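Betreff: Re: [kantinentechnik] Wer war bei der Vorführung in Trirnton?

Hallo zusammen,

Darcy Mahuika schrieb am 21. Mai 2023:
> Liebe Liste,
> war jemand von euch bei der Vorführung in Trirnton? Ich habe es
> nicht geschafft und brauche für unsere Küche in Waltham eine
> ehrliche Einschätzung. Konkret:
> - Was macht der Arm wirklich selbst, und was macht ein Mensch?
> - Welches Geschirr wurde benutzt?
> - Wieviel Platz braucht das Ganze?
> - Lohnt sich ein zweiter Termin?
> Wir haben mittags über 800 Essen, das Eindecken der Tabletts
> frisst uns jeden Tag eine Stunde.
> Gruß, Darcy

ja, ich war da, zusammen mit der Kollegin aus der Spülküche. Schreibe das im Zug, daher kurz und ungeordnet, Tippfehler bitte überlesen.

Zum Ablauf: Halle 2, hinten links, Beschilderung mies. Angesetzt war zehn Uhr, los gings um halb elf. Erst Folien (viel zu viele), dann endlich der Arm. Das Projekt heißt Kubo, die Leute kommen von Prorkcombe und waren sehr nett, auch bei blöden Fragen. Thema des Vormittags war Tablett eindecken, also Teller, Schälchen, Löffel, Stäbchen. Kein Essen drauf, nur Geschirr.

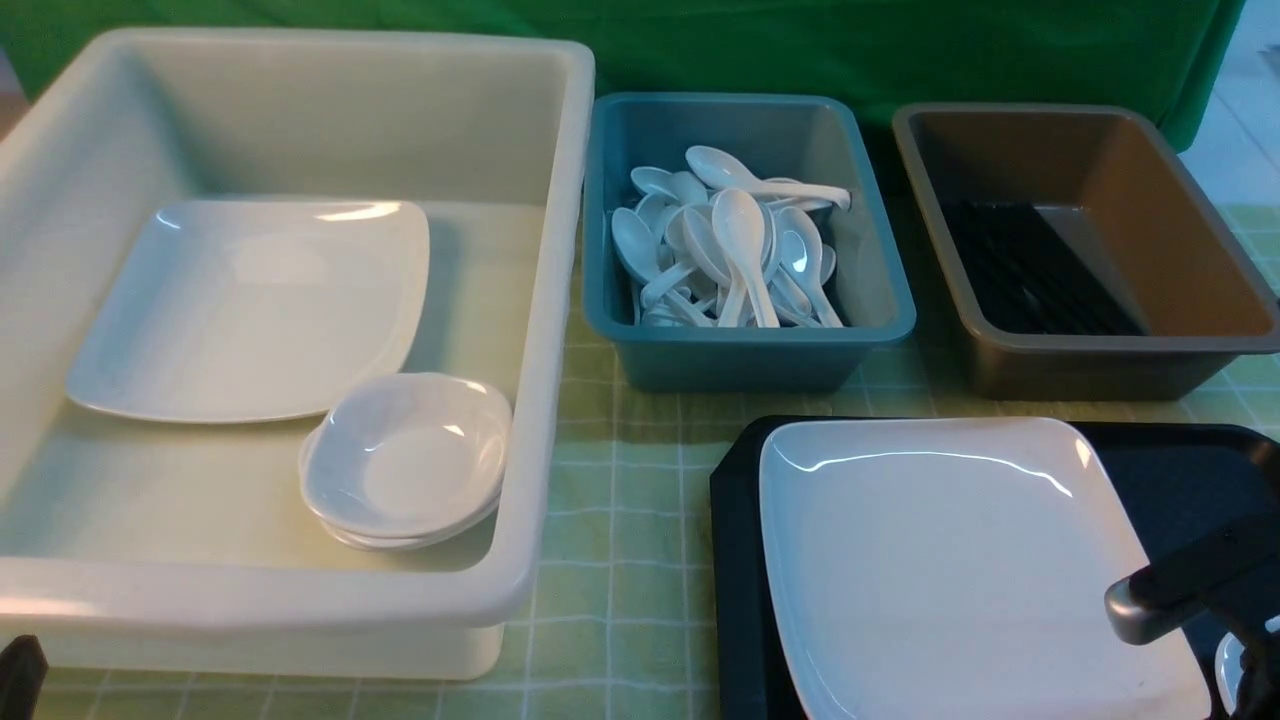
Wer mit einer fertigen Ausgabelinie gerechnet hatte, war enttäuscht. Ein Tisch, ein paar Kunststoffwannen, Tablett davor. Mir war das recht, man konnte nah ran und hat was gesehen. Bei uns im März die Messe – da stand alles hinter Glas und man hat vor allem die Rücken der anderen Besucher gesehen.

Zu deiner ersten Frage. Laut Prorkcombe greift der Arm selbst, die Wannen füllt ein Mensch nach. Wie oft jemand eingreifen muss, wollten sie nicht als Zahl nennen, "hängt vom Geschirr ab". Sie zählen intern jeden Griffversuch mit, für diesen Aufbau stand auf der Folie 3651. Davon 419 mit Eingriff von Hand. Habe das so abgeschrieben, ohne Gewähr, und was genau als Eingriff zählt, hat keiner erklärt. Bitte bei denen nachfragen bevor du es weitergibst.
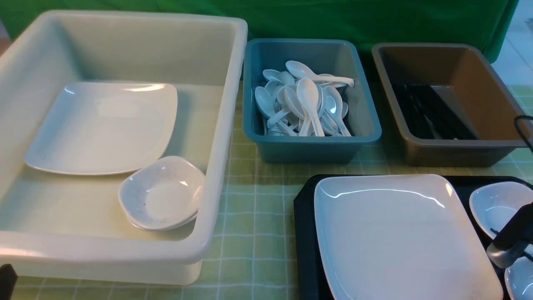

Geschirr: alles weiß, alles glänzend, ich fand das mutig. Unsere Kollegin meinte gleich, Glanz sei für Kameras das Schlimmste, die Antwort war sinngemäß, man wolle es sich nicht zu leicht machen. Eckige Teller und kleine eckige Schalen in derselben Wanne, dazu asiatische Suppenlöffel, kreuz und quer in einer blaugrünen. Die Stäbchen dagegen lagen ziemlich parallel in der braunen daneben. Das ist für mich der Punkt, wo man genau hinschauen muss – wer legt die so hin? Bei uns kommt Besteck als Haufen aus der Maschine und sonst gar nicht. Habe gefragt, Antwort war "Stäbchen sortiert ist Stand heute, Löffel unsortiert geht". Na gut. Ihr in Waltham habt ja normales Besteck, Messer und Gabeln waren jedenfalls kein Thema.

Dann die Sache mit der Wannentiefe, da hab ich am längsten gestanden. Wir hatten vor Jahren flache Körbe und sind wieder davon weg, weil beim Schieben alles rausrutscht.
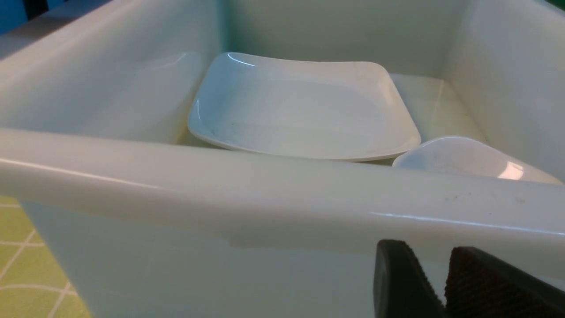
Tiefe Wannen sind für jeden Greifer ein Problem, weil er von oben über den Rand muss und drinnen wenig Platz zum Drehen hat. Bei der großen weißen sind die Wände hoch und fast senkrecht, und der Teller liegt flach auf dem Boden. Von der Seite kommt man da nicht drunter, es bleibt nur die Kante. Würde ich bei einem Test bei euch unbedingt mit euren eigenen Behältern machen lassen, nicht mit deren. Und mit GESTAPELTEN Tellern, davon war im Vortrag keine Rede.

Platzbedarf: ein normaler Tisch reicht, plus Platz für Rechner und einen Menschen. Maße hab ich keine, Zollstock lag natürlich im Auto. Strom normale Steckdose, sagen sie. Hygiene, also Abwaschen vom Greifer: offen. Komplett offen. Da kam nur "steht auf der Liste".

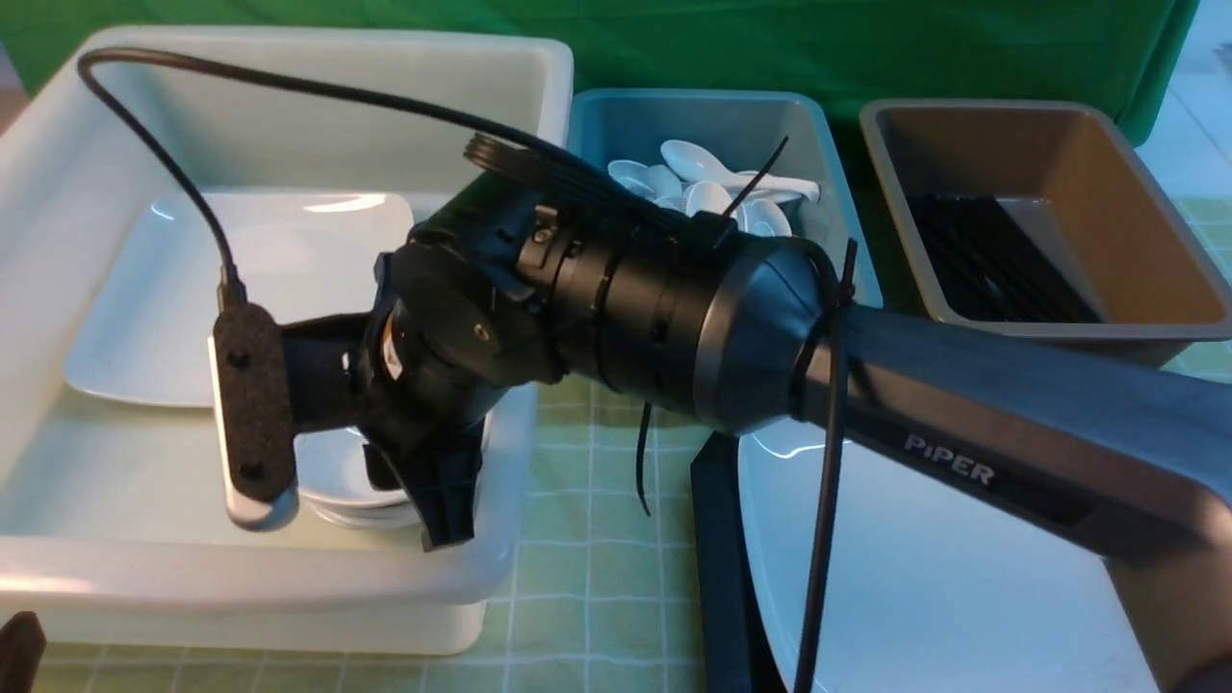
Zur Technik noch kurz, weil du sicher gleich danach fragst. Das ist kein Industriearm mit Zaun drumrum sondern was Kleines. PiPER steht drauf, falls du suchen willst. Vorne viel mit Kabelbindern festgemacht, und die beiden Finger sind verschieden: einer weiß und flach mit schwarzem Schaumstoffbelag, der andere klobig, schwarz, mit so einer Art Haken. Für eine Vorführung völlig ok, in der Küche würde mir bei Schaumstoff und losen Kabelbinderenden unser Hygienemensch den Kopf abreißen. Ersatzbeläge machen sie selbst, Preis wussten sie nicht.

Zweiter Termin: soll es geben, Datum noch nicht raus. Ich würd an deiner Stelle hin, aber vorher schriftlich fragen ob man eigenes Geschirr mitbringen darf. Uns haben sie mündlich ja gesagt. Für die 800 Essen ist das so noch nichts, dafür ist es mir zu langsam vorgekommen (nicht gestoppt, nur Gefühl).

Die Folien sollen per Mail kommen, leite ich dann weiter. Parken besser hinten am Lieferhof, vorne ist alles dicht.

Muss umsteigen. Gruß in die Runde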